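Britstead Home Sessions
Pre-Session Safety Checklist, Bathroom Setup
Site: Kinnear guest house, upstairs bathroom
Form 12, filled in before and during the session
Date: Monday, January 18, 2021

A word before the list. Please fill this in with a pen and take your time over it, even if you have been in this bathroom so often that you could find the light switch asleep. The comments are the part the next crew reads, so write them the way you'd want to hear them. "Fine" tells them very little!

PART A. THE ROOM

A1. Floor swept and dry where the base will roll
OK
Comment: I went over the tile twice with a towel, mostly the strip in front of the vanity, and walked it in socks afterward (an old habit, and I'd recommend it).

A2. Cables kept clear of the wheels and of feet
OK WITH NOTE
Comment: I'd still like a proper cable cover in this house. I asked for one back in July and I'm asking again, very nicely.

A3. Doors wedged and the way out clear
OK
Comment: We walked the route to the landing together. It is a tight turn with two people, so agree on who goes first.

A4. Anything fragile moved off the counter, unless the task needs it
OK WITH NOTE
Comment: Hand each item to the host family and let them choose where it goes. They were lovely about it, and it saves a hunt at the end of the day.

PART B. THE ROBOT

B1. Battery above the floor set by the office
OK
Comment: Swapped before we carried the gear upstairs. Spare is in the blue crate, unit tag 482.

B2. Stop button tested, by the person who will be holding it
OK
Comment: Tested three times with the arms raised and once with them low. Please do press it yourself, even if a colleague has just done so. You want your own thumb to know how far it travels.

B3. Finger screws checked for play
OK
Comment: All snug. I wiggled each finger by hand with the power off and felt nothing I didn't like.

B4. Arm speed held to the indoor setting
OK
Comment: The Totari control program remembers the last setting used, so look at it every single time. It had been left on the faster one, and I turned it down before we did anything else.

PART C. DURING THE SESSION

C1. Arms open and steady before the first reach
C2. Operator has a clear view of both grippers
C3. Grippers kept off the faucet and the mirror
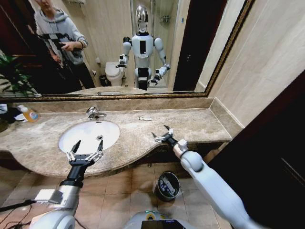
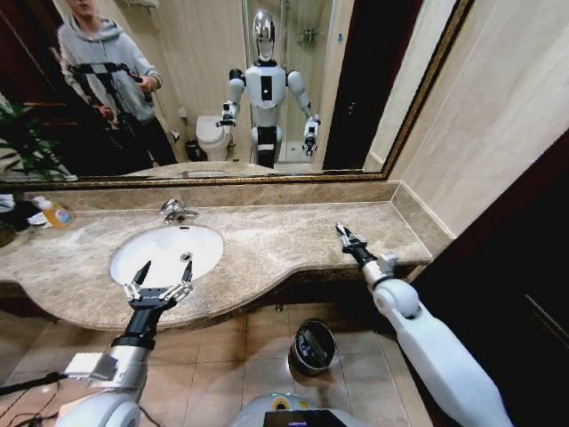
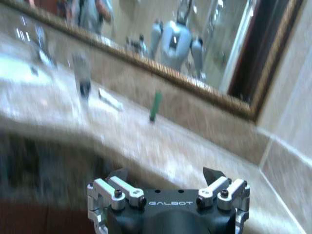

Items C1 to C3, Kinnear upstairs bathroom: grippers at the marble vanity.

C1: OK
C2: OK WITH NOTE
C3: OK
Comment: The big mirror is a help and a nuisance both. It gives the operator a second look at the arms, which I've come to enjoy, but left and right swap over in it, and a tired person can steer the wrong way without noticing. Our rule is to look at the real arm first and the mirror second. If you catch yourself doing it the other way around, stop and have some tea.

C4. Curved front edge of the counter approached from above
OK
Comment: The counter bulges out around the sink, so the safe distance you learned on the right side is too short on the left. Bring the arm up, then across, then down. The robot learns from whatever we show it, wobbles included, so a slow and tidy reach is worth more to us than a quick one.

C5. Break taken on schedule
NOT DONE, THEN DONE
Comment: We ran over by a good bit, my fault entirely. I was enjoying myself.

PART D. CLOSING UP

D1. Arms folded and power off before packing
OK

D2. Recordings saved and counted
OK
Comment: 400 planned for this house under the Flustamero project, and that stays the target. The running total on the office sheet stood at 3,904 before today's were added.

D3. Room put back as we found it
OK WITH NOTE
Comment: Wipe the marble with a soft cloth only. The spray in our kit is too strong for stone, and I have put a strip of tape over the trigger.

Open items for the next visit: cable cover (A2), stone-safe cleaner (D3), and a kitchen timer with a loud bell (C5).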